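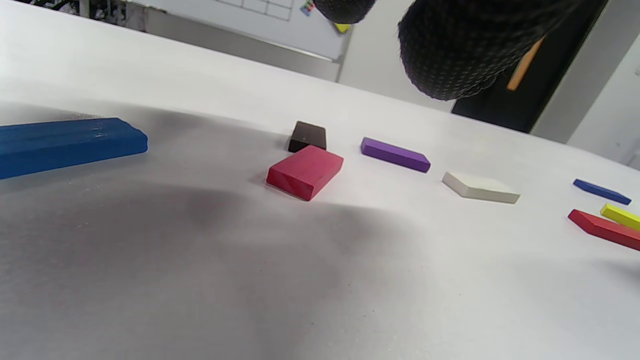
Keep the offcuts, my sister told me, and buy the paint first, or you'll spend the whole winter looking for a blue you like. She was right about the blue. I went through three of them before I settled, and by then I'd got through a shelf of tester pots and most of my patience.

I came to wooden blocks by accident. I'd been asked to write a few hundred words on old nursery toys, and I borrowed a box of them from a friend in Stollby so I'd have something to hold while I typed. I never wrote a word that afternoon! I built a bridge, knocked it over, built it again and let my tea go cold next to it.

What I like best is a set that doesn't match. Most shop boxes give you cubes and more cubes, all cut to one size, and you end up with a tower because there isn't much else you can do. Put a long flat bar in with a few chunky bricks and some thin sticks and it gets far more interesting. A bar makes a shelf or a road. A stick is a fence, or a roof beam, or (in our house) a fish finger. My nephew is very firm on the fish fingers.

Colour matters more than I'd expected, too. I love a plain red where the grain still shows at the end — it tells your hand what it's about to pick up. Purple I was snooty about until I tried it next to brown, and now I wouldn't be without it. Cream is the tricky one. It looks lovely in the box and then vanishes the moment you put it down on a white table, so I keep a dark tray for playing on. An old green towel does nearly as well and is quieter when things fall.

If you'd like to make your own, start small. I cut mine from shelf ends and sanded them on the back step, first with 62 strokes a side (I was keen) and after that until I got bored. Two thin coats of paint beat one thick one every time. My first long bar got one very thick coat and came out lumpy, and of course it's the one everybody reaches for.

Storage is where I've failed. I've had a biscuit tin, too loud, and a drawstring bag, which ate the small ones. At the moment they're in a Pisano wine crate under the sofa, and every December they come out for visitors and stay out till spring. Grown-ups are worse than the children. Give them a pile of odd shapes and they'll swear they're only tidying up, and half an hour later there's a castle between the teacups.

Comments

Our lot lived in a pillowcase for years. Tie a knot in the top and it's quiet as anything.

What grit do you use for the corners? Mine always come out too sharp.

Team purple here!

Recent features
A rag rug from more than 30 old shirts
The button jar, and what to do with it
Stillitz market: a morning among the toy stalls
Mending a wobbly stool without buying a thing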